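買い物袋のはなし 「一生もの」と言われると身構える

先月号でトートバッグの整理について少し書いたところ、思ったより反応がありました。今回はその続きです。先に言っておくと、おすすめの袋を紹介する回ではありません。むしろ、買う前にもう一度手を止めてほしいという話です。

きっかけは、生活雑貨のSollarから届いた春のカタログでした。布のトートが見開きで並び、その横に「一生つきあえる袋」と大きく書いてあります。値段は税込み1674円。安くはないけれど、一生と言われれば安い。そう思わせる値付けです。ただ、一生つきあえるという根拠がどこにも見当たりません。縫い目の強度も、生地の厚みも、洗濯の可否も書いていない。載っているのは色の名前と、海辺で袋を提げて歩く人の後ろ姿だけでした。

私はこの手の言葉をあまり信用していません。布の袋が長持ちするかどうかは、袋の心がけではなく、持ち手の付け根と底の角でほぼ決まると思っています。これまで駄目にした袋を思い返すと、胴の真ん中が破れたものは一枚もありませんでした。付け根の糸が切れる。底の角がすり減って、ある日ネギの根が顔を出す。その二つばかりです。

もうひとつ気になっているのが、内側の加工です。最近、店先でも頂き物でも、外は布なのに中がつるつるしたものをよく見かけるようになりました。「汚れても拭くだけ」という売り文句がついていて、確かに冷凍食品や肉のパックを入れるには気が楽です。けれども、拭くだけで済むということは、たいてい丸洗いを前提にしていないということでもあります。しわの谷に入った粉や野菜くずは、ふきんをひと撫でしたくらいでは取れません。

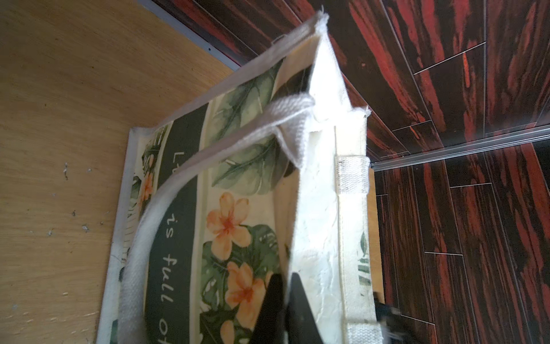
モンステラの葉とオレンジ色の花という、夏を先取りしたような柄。内側は白く光るラミネートで、こまかなしわが寄っています。口の折り返しの端からは糸が少し出ていました。こういう糸は引っ張らず、根元で切っておくのが無難です。柄は嫌いではありませんが、袋を選ぶときに私が見るのは花より持ち手のほうで、幅の広い綾テープのような織りのものなら、細いひもより肩への当たりはましだろうと踏んでいます。

その点について、Rondivoraの読者会では、持ち手ばかり気にするのはおかしい、袋が重くなるのは入れすぎるからで、小さい袋を二つ持てば付け根も肩も傷まない、という意見が出ました。内側がつるつるの袋も、用途を肉と魚に限ってしまえば洗う回数などたかが知れている、何でも一枚で済ませようとするから不満が出るのだ、とのことでした。

なるほど、と思う一方で、全面的には賛成できません。袋を二つ持つには、二つとも家を出るときに手元になければいけないからです。わが家の場合、一つは車に、一つは玄関に、残りは台所の引き出しで丸まっていて、必要なときに二つそろったためしがない。結局レジで袋を買うことになります。とはいえ、用途を分けるという考え方そのものは筋が通っています。生ものの袋と、パンや本を入れる袋を同じにしない。これなら今日からできます。

ついでに、重さの話も。量販のJoderでは売り場の札に「耐荷重100kg相当の縫製」とあって、思わず足を止めました。100キロの買い物をする人がどこにいるのでしょう。相当、という言葉も便利なものです。どういう測り方なのか店の人に尋ねたら、調べておきますと言われて、それきりになっています。試しに自分の普段の買い物を台所のはかりに載せてみたら、牛乳を二本買った日でも6キロに届きませんでした。私が知りたいのは、6キロを週に三回、二年ほど続けたときに糸がどうなるかです。そちらの数字を書いてくれる店には、まだ出会っていません。

値段の比較も一応しておきます。Joderの無地は988円で、Sollarのものより安く、内側の加工はありません。洗えるのはこちらです。ただし洗うと縮みます。うちの一枚は二度目の洗濯で明らかに丈が詰まり、フランスパンが前より余計に飛び出すようになりました。柄物が色落ちするかどうかは試していないので書きません。気になる方は、濡らした白い布を目立たないところに当ててみてください。

洗えない袋の手入れについても質問をいただいています。私のやり方は単純で、まず口を下にして新聞紙の上で振る。次に、固く絞った布で内側を拭き、しわの部分は布を指に巻いてなぞる。最後に口を開けたまま一晩立てておく。洗剤は薄めた台所用を使いますが、重曹だのお酢だのは試した限りで差がわかりませんでした。折りたたんでしまうと折り目から白い膜がひび割れてくることがあるので、置き場所に余裕があるなら、立てたままか、ゆるく二つに折るくらいにとどめます。膜がはがれはじめた袋を、私は食品には使いません。古新聞をまとめるのに回しています。

それから、袋の数について。Valdovinosの集会所で不用品の交換会があった火曜日、袋の箱だけが最後まで山盛りのままでした。数えてみると140枚。ほとんどが新品同様で、催しの記念品や景品とおぼしきものも目につきました。環境にやさしいという文句が印刷されたものまで混ざっていて、これには少し考え込みました。使われない布の袋が箱いっぱい余っている状態を、やさしいと呼んでよいものかどうか。

柄のかわいい袋が悪いとは言いません。気に入った柄なら持って出る気になる、という声もよく聞きますし、たぶんそれは本当でしょう。でも、気に入って買ったはずの袋が、次に気に入った袋の下敷きになっている引き出しも、私はずいぶん見てきました。自分の家のも含めてです。

買う前に見るところを挙げるなら、持ち手の付け根が返し縫いになっているか、底の角に当て布があるか、洗濯表示がついているか。店で裏返して見ても怒られません。表示が見つからない袋は、私は棚に戻します。

次号では、余った袋をほどいて台所用の布に縫い直せるかどうかを試します。うまくいかなければ、そのまま書きます。使わなくなった無地の袋をお持ちの方は、洗ってから集会所の入口の箱へどうぞ。内側に加工のあるものは縫い直しに向かないので、今回は受け取れません。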